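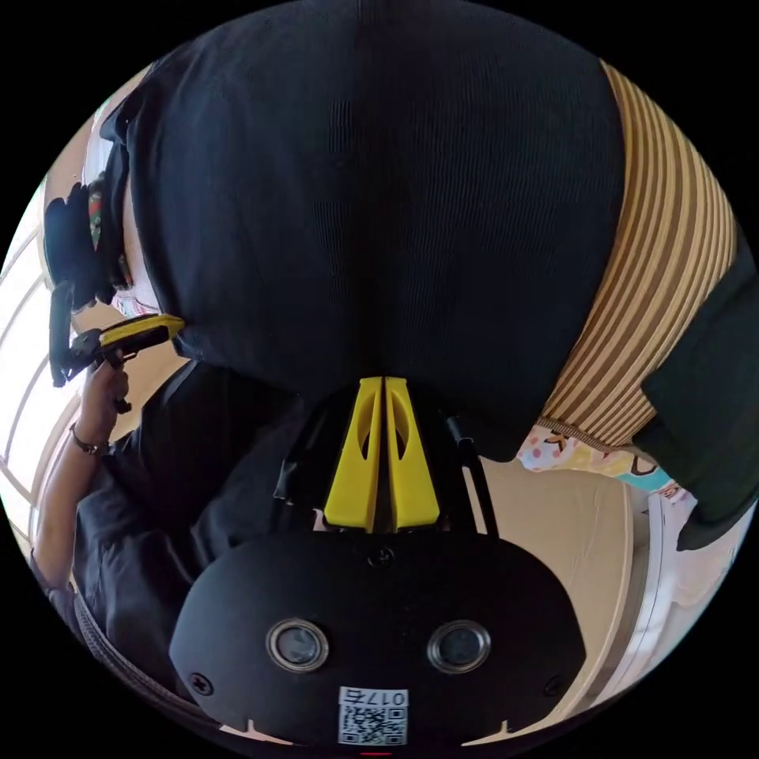

Marinho says tracking is 100 percent confident, but the path jumps. Do I believe it?

Home Forum Tracking Planning Tools Log in

kelp_and_wire
We run Marinho on fisheye video from hand-held grippers to get wrist paths, then feed those to the Kusden planner. One bedroom clip is 2,621 frames long. When dark knit fabric fills the upper half of the view, the path slides sideways and then snaps back. The confidence score never moves. The docs say clothing is "handled automatically." Handled how? I don't want to train on this if the number means nothing.

sidelobe
Turn the feature count up to 2,000. Fixed it for me.

offset_by_one
I would not do that first. More features on a sweater gives you more votes for the sweater. As far as I can tell, that score only measures how well the points agree with each other, and points on one person's back agree very nicely while the person turns.

Draw the inlier points on the video and look at where they sit. Then mask the gripper body and the yellow fingers, which stay put in the view and drag the estimate toward "not moving." Black cloth needs a mask too when it hangs that close
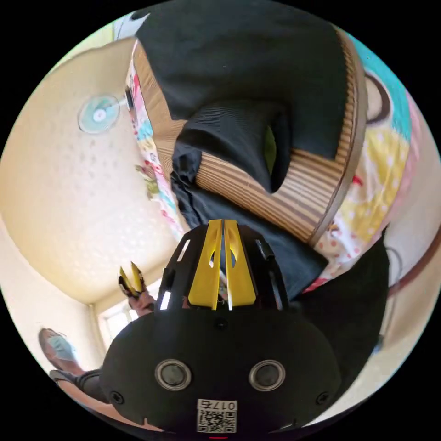
and so does the other person's hand and gripper, if there is one. After that, run the clip forward and backward and compare the two paths. I drop any stretch where they differ by more than 10 mm. It's a crude test and it can miss errors that repeat both ways, but I trust it more than a score from the program being scored.

For a control, pick a stretch with more of the room in view. If that one slides too, check your lens calibration before blaming the cloth.

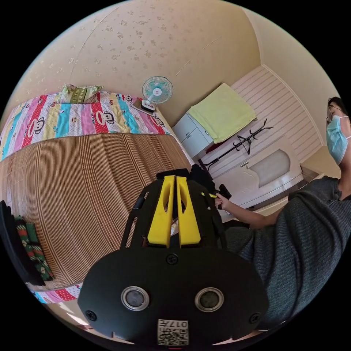
Gripper by the bed, with the wall, cabinet and door in view.

kelp_and_wire
Points were nearly all on the sweater. Masking now. Still not convinced by the 10 mm.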